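Fórum Casa e Obras > Pavimentos > Ruído de impacto em apartamento, que manta usar?

rui_telhas
Boa tarde a todos. Comprei um T2 num prédio dos anos 80 e vou mudar o chão da sala e dos dois quartos. Neste momento tem alcatifa colada sobre betonilha. Quero pôr flutuante, mas a vizinha de baixo já avisou que com o dono anterior se ouvia tudo. O orçamento que tenho inclui uma manta Prekance de 2 mm. O instalador diz que chega. Alguém usou?

marquise77
Usei essa manta num escritório, rés do chão, por isso de ruído não posso falar. É fácil de cortar e não se desfaz. Para um andar intermédio eu ia para cortiça de 3 mm no mínimo.

sotao_norte
Discordo do anterior. A espessura por si só diz pouco, tens de ver na ficha técnica a redução do ruído de impacto e a resistência à compressão. Uma manta grossa e mole faz o encaixe das réguas trabalhar e ao fim de um ano tens juntas abertas. Aconteceu-me no corredor.

marquise77
Cortiça aglomerada densa não é mole. Estás a falar de espuma barata.

sotao_norte
Estou a falar de espuma, sim, mas ele perguntou por mantas em geral e metade do que se vende é espuma.

rui_telhas
Obrigado aos dois. Já arranquei a alcatifa da sala e a betonilha está razoável, com um desnível junto à varanda. São 29 metros quadrados só nessa divisão. A cola é que não sai toda. 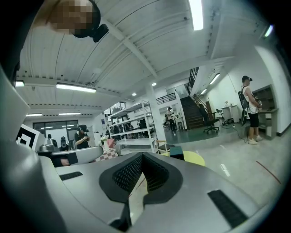
É preciso tirar a cola toda antes de pôr a manta?
Os restos finos e bem agarrados podem ficar, desde que a superfície esteja plana e seca; tudo o que faça relevo ou se solte com a espátula tem de sair.

pladur_e_cia
Concordo, mas atenção ao desnível. Passa uma régua de dois metros e vê quanto falta por baixo. Se passar do que o fabricante do flutuante admite, autonivelante primeiro. E se usares autonivelante, lê no saco se precisa de primário por cima de cola velha. O meu levantou em placas por causa disso.

rui_telhas
O instalador pediu 600 euros para nivelar a sala, com material. Parece-me muito.

pladur_e_cia
Depende da espessura. Pede que discrimine os sacos e a mão de obra. Eu paguei 206 euros só em material, da marca Clilonel, e apliquei eu, mas a divisão era mais pequena.

lena.obras
Entro tarde na conversa, mas falta falar do rodapé. Se a régua ou o rodapé ficarem encostados à parede sem folga, o som passa na mesma, seja qual for a manta. Deixem a folga que o fabricante manda e metam fita perimetral. No meu caso foi a maior diferença, e custou 11 euros o rolo.

sotao_norte
A fita ajuda, a maior diferença duvido.

lena.obras
Só posso dizer o que ouvi lá de baixo, em casa da minha irmã. Antes ouviam-se os passos, depois só as cadeiras.

rui_telhas
Vou pedir outro orçamento com cortiça e fita, e o nivelamento à parte. A obra passou para outubro. O flutuante é da Damgaard e diz no manual que aceita cortiça até 3 mm, por isso fico por aí.

marquise77
Boa escolha. Deixa as caixas fechadas na sala dois dias antes de montar.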